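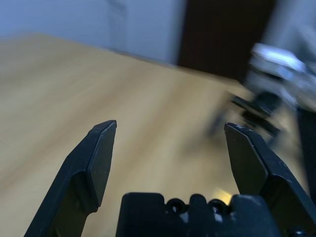

About Runcombe Grounds and Gardens

Runcombe is a lawn, garden and grounds company. We mow, plant, prune, edge, mulch, haul brush and fix irrigation for homes and businesses in Buckley and the farm roads around it. We started with one truck and a used walk-behind mower. Today we have 16 people on the payroll during the growing season and a smaller crew that stays on through winter.

Most of our work is regular maintenance. A customer signs up in early spring, we walk the property together, and the same crew comes back on the same schedule until the leaves are down. We also take on one-time jobs such as a spring cleanup, a new bed along a driveway, or a hedge that has gotten away from its owner.

The company is owned by the family that started it. The office is in Buckley, at the front of the equipment yard. Customers can stop in, but it is a good idea to call first during mowing season, when everybody may be out on a job.

What we do

Lawn care. Weekly or every-other-week mowing, string trimming, edging and blowing off hard surfaces. We set the deck at three and a half inches for tall fescue in summer and bring it down a little in the fall. Clippings are left on the lawn unless the customer asks for bagging, which costs extra. Core aeration and overseeding are done in September and early October.

Beds and borders. Weeding, cutting back perennials, dividing crowded clumps, mulching and new planting. We use shredded hardwood mulch in most beds and pine bark around blueberries and azaleas. We don't use dyed mulch.

Shrubs and small trees. We prune anything that can be reached from the ground or an orchard ladder. Larger trees go to a licensed tree service, and we can give you the names of two that we have worked next to for years.

Irrigation. Spring start-up, head replacement, leak repair, controller programming and fall blowout. We do not drill wells or install pumps.

Drainage and small stonework. French drains, dry creek beds, stepping stone paths and dry-laid walls up to three feet. Anything taller needs an engineer and a permit, and we leave that to other companies.

Snow. Driveways and walks for existing maintenance customers only. January is usually the busiest month. The snow list fills up by Thanksgiving most years.

The Vallosex property

Our largest single account is the Vallosex property on the north side of town, a group of low office buildings with lawns between them and a long berm along the highway. When we took it over, the berm was mostly bare clay and crabgrass. We planted 1216 plugs of little bluestem, switchgrass and coneflower on it over one spring, with a crew of five and two augers. The lower end washed out in a storm that May and had to be done again with jute netting pinned over it.

The berm now gets one cutting a year, in late winter, and hand weeding twice. The lawns between the buildings are mowed weekly. We also look after the parking lot islands, which are harder than they sound. They get salt in the winter and reflected heat in the summer, and the soil in them is mostly road base. Daylilies and low junipers have held up. The spirea did not, and we took it out.

If you are looking at a slope of your own and wondering whether it has to be grass, drive past that berm in August.
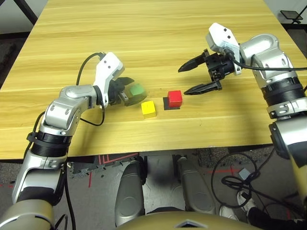

How we work

Every new property begins with a walk. The walk is free inside our service area and takes an hour or less for an ordinary house lot. We look at sun, slope, soil, gates, spigots, dog runs and where the water goes when it rains. If you have a survey or an old planting plan, please have it out.

After the walk you get a written estimate by mail or email. It lists each task, how often it is done, and the price. If we think something isn't worth doing, we say so on the estimate. For example, many lawns we see have been limed every year out of habit and don't need it. A soil test will settle the question, and we can pull the samples for you and send them to a lab.

Once you approve the estimate, we assign a crew and a day. Rain pushes the schedule back and we try to catch up within the same week. We don't mow wet clay, even if it means the grass gets long. Ruts last all season.

Crews start at 7 a.m. from April through October. Near houses we hold off on blowers and hedge trimmers until 8 a.m. The crew lead leaves a door card listing what was done and anything we noticed, such as a broken sprinkler head, grubs, a dead limb, or a gate that won't latch. Please read the card. It is the best way we have of letting you know about small things before they cost money.

Billing is monthly, at the end of the month. We accept checks and cards. There is no contract for mowing beyond the current season, and you may stop with two weeks' notice.

Plants and materials

We grow some of our own perennials and grasses from plugs in a hoop house behind the yard. It holds 800 one-gallon pots when it is full, and in April it is full. Most of what we grow goes into our own jobs. Leftovers are sold off the bench in June, cash or check, with no holds.

Trees and larger shrubs come from wholesale growers within a day's drive. We check roots before anything is loaded and send back plants that are circling badly in the pot. Plants that we supply and install are covered for one year if they were watered according to the sheet we leave with you. Annuals, sod, and plants damaged by deer are not covered.

Compost comes from the Moltovus yard south of Buckley, which takes in leaves and brush from several towns. We buy it screened to half an inch. We have used it since our third season and have had very few weed problems from it. Customers who only want compost can buy from the yard directly and save our delivery charge.

Chemicals

We use herbicide on poison ivy, on tree-of-heaven stumps, and in gravel where a customer asks for it. Our applicators are licensed and the area is flagged afterward. We don't offer a blanket spray program for lawns or for mosquitoes. Customers who want one should hire a company that does it full time.

If your property has a vegetable garden, a beehive or a well close to the work area, tell us on the first walk and it will go on your file. A few customers have asked for no herbicide of any kind, and that is fine. Weeding takes longer and the price reflects it.

Where we work

Our regular routes cover Buckley and everything within a half-hour drive of the yard. We maintain 138 properties on a schedule, most of them private homes on lots under an acre. The rest are offices, two churches, an apartment complex and a cemetery.

We sometimes go farther for planting, drainage or stonework, with a travel charge added. We don't go farther for mowing.

Working here

We hire in February and March for the season. Experience is helpful but we will train someone who shows up on time and is willing to learn plants. You need to be able to lift fifty pounds and work outside in heat. A driver's license is required for crew leads and preferred for everyone else.

Pay is hourly with overtime. We supply gloves, eye and ear protection, rain gear and shirts. Boots are up to you, with an allowance after your first thirty days. Crew members who finish the season get first call on winter work, which is pruning, snow, equipment repair and building cold frames.

Applications can be picked up at the office or requested by phone. We answer all of them, though in March it may take us a week.

Contacting us

The phone is answered from 7 a.m. to 4 p.m. on working days. Outside those hours, leave a message with your street address and the best time to call back. For a broken irrigation line, shut the valve at the backflow preventer first and then call. If you can't find the valve, say so in the message and we will call you before the others.

Last updated: January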